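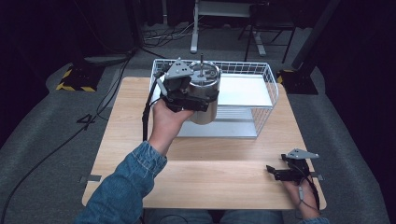
Do wire baskets and metal pots really need felt under them on a light wood table?

I have a small square table with a pale top and rounded corners. A white wire basket lives on it most of the time, plus a metal pot or two that get picked up and put back all day. The man at Pratton told me I'd ruin the top within a year unless I bought their Flendow protector sheet, cut to size, for 149. The table cost 300. I'm having trouble believing that half a table's worth of plastic is the only answer. Has anyone used bare metal on pale wood for a long time, and what did it look like after?

Last updated: March

Zdzisław Witkowska

Half the price of the table for a sheet of plastic, of course he recommended it. I had one of those sheets on a desk. Crumbs got under it and it yellowed along the window side, and when I took it off the wood was two different colors.

Wire is worse than a flat bottom, I'll give him that. The weight sits on a few thin lines. Put a tray or a flat plate under the basket and that takes care of most of it. For the pots, turn them over and run a thumb around the bottom rim. If it catches on your skin it will catch on the wood. Mine had one rough spot and I took it down with 60 grit, which was too coarse, so use something finer than I did.
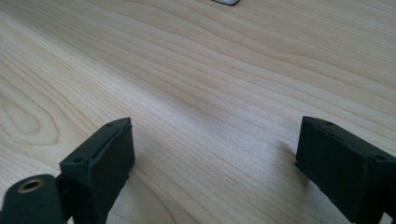 With a busy grain like maple or birch, small scratches get lost in the lines unless you go looking for them with a lamp. Dents you do see. Find out if the top is solid or veneer before anyone talks you into sanding it, and look at the edge where the layers would show. The store won't always know.

Szymon Zawadzka

just use felt dots. Kumolix ones fell off mine in a week though

pkt729

I don't agree that a tray fixes everything. Grit gets under a tray too, and then you slide it. Lift it, wipe, put it back down. I also wouldn't trust "within a year" from anybody who hasn't seen how you use the table. Ziółkowski sells cork by the roll and you can cut a piece to fit under the basket with kitchen scissors. It does shed a bit at the edges. The pots I'd leave alone unless they go down wet, and in that case a dish towel is enough.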